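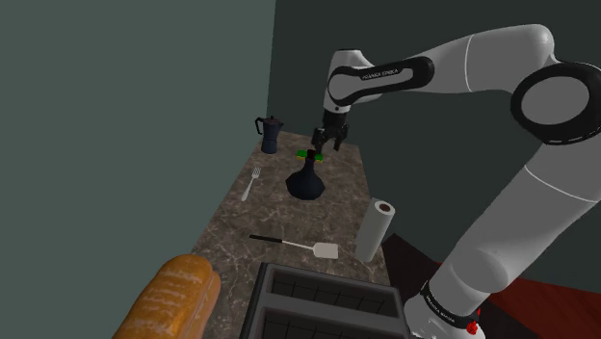
Tonix door alarm review: four months on a back door that worried me

There were two break-ins on our road last autumn, both through the back, both while people were upstairs asleep. The officer who came round with the leaflets was very nice about it but the message was basically "sort your locks out and get something noisy". So in January I bought the Tonix, which is a contact alarm with a keypad, and it's been on the kitchen door ever since.

Fitting

Two screws or the sticky pads, your choice. I went for the pads first and they let go in the night, so the whole thing hit the tiles at 3 in the morning and went off. My heart! Screws it is. The instructions are a folded sheet with tiny drawings and the one for lining up the magnet is plain wrong - it wants to sit level with the arrow, not above it.

How loud is it?

Loud enough. Howard Fothergill two doors down heard it with his telly on and came out in his slippers with a torch, bless him. You get 30 seconds to put your code in when you come home, and I'd have liked to be able to change that (I can't, I've looked). With shopping in both hands it feels like a lot less.

The chime setting is the bit I use most. It just pings when the door opens, and I've got used to knowing who's wandering in and out.

What I'm not keen on

The keypad buttons are stiff, and the 8 needs a proper shove. The low battery warning is a little red light on the underside, where you'd only spot it if you were lying on the floor. And there's no link to your phone, so if you're away you're relying on the neighbours.

I did look at the Dekis one as well, which does have an app, but my friend Ans Hendriks has it and hers kept telling her the door was open when she was stood there looking at it shut. She's sent it back and is using a plain bolt for now.

Would I buy it again?

Yes, I think so. It won't stop someone determined and I wouldn't have it instead of a decent lock (get the lock first, please). But I sleep better, and I've just ordered a second one for the side gate into the garage. I'll add a bit on here once that's up, as I'm not sure how it'll cope with the damp.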